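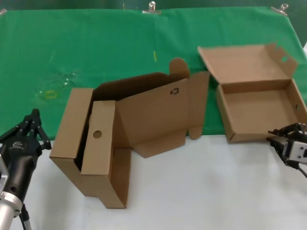 Box bench, head camera. Large mailer in the middle, small tray to its right, one hand on each side.

December, started 9:40

Second round on the hands. Last round was rigid blocks and told us very little, so this one is folded cardboard only. Question for the day is whether the Mevlow hand is worth keeping on the left arm or whether we go back to two of the same.

Left arm: Mevlow hand, stock fingertips.
Right arm: Femby hand, stock fingertips, wrist adapter from the Wiltside order.
Controller: Nwankwo on both, same gains, same speed cap. Force limit set to 58 percent on each hand to start.

Tasks are the same for both arms: pinch the lid by its edge and swing it closed, push a side flap in, tuck the front tab. 200 tries for the pair before lunch, then the rest if nothing breaks. Final count was 396. We stopped 4 short when the right wrist started reporting a high motor temperature and I didn't want to push it.

Lid swing. Both hands can do it. The Mevlow closes more evenly and doesn't crush the edge at 58 percent. The Femby leaves a dent in the corrugated where the first finger lands. Dropped its limit and the dent went away, but then it lost the lid about halfway over on the large box. The small tray was fine at either setting, there is a lot less board to move.

Side flaps. Worse than expected on both. A flap that stands a little away from the lid is easy to get behind, and one that lies against it is not. The fingers are too thick at the tip. Tried coming in from above with one finger straight and the others curled, which helped on the Femby. The Mevlow couples its outer joints, so the straight finger bends again as soon as it touches anything. There may be a setting for this. Check the manual before writing to them.

Punched holes. Someone suggested hooking a fingertip in the hole in the folded flap and pulling. Tried it a few times on the large box with the left hand. The tip goes in only if the wrist is nearly square to the board, and then the elbow is close to its limit. Dropped it.

Tab tuck. Neither hand does this alone. With both arms, one holding the front wall and the other pressing the tab, it works when the pose estimate is good. Most of the misses were the estimate.

Camera notes. Green cloth at the back is better than the bare wall was, the lid edge comes out cleaner in the mask. Glare on the left side of the cloth still gives a false blob now and then. Move the lamp or pull the wrinkles out. Brown board on the white top is fine. The dark inside of the large box reads as a hole in the depth image, so grasps planned on the inner flap are off by up to 2 cm.

Cables. Leave more slack on the right. It pulls when the wrist rolls past vertical.

Next: thin fingertips for both hands, print a set and repeat the side flaps. Keep the Mevlow on the left until then. Ask Wiltside whether the adapter comes in a shorter version.

Arms parked 4:15, power off, boxes left on the shelf by the door.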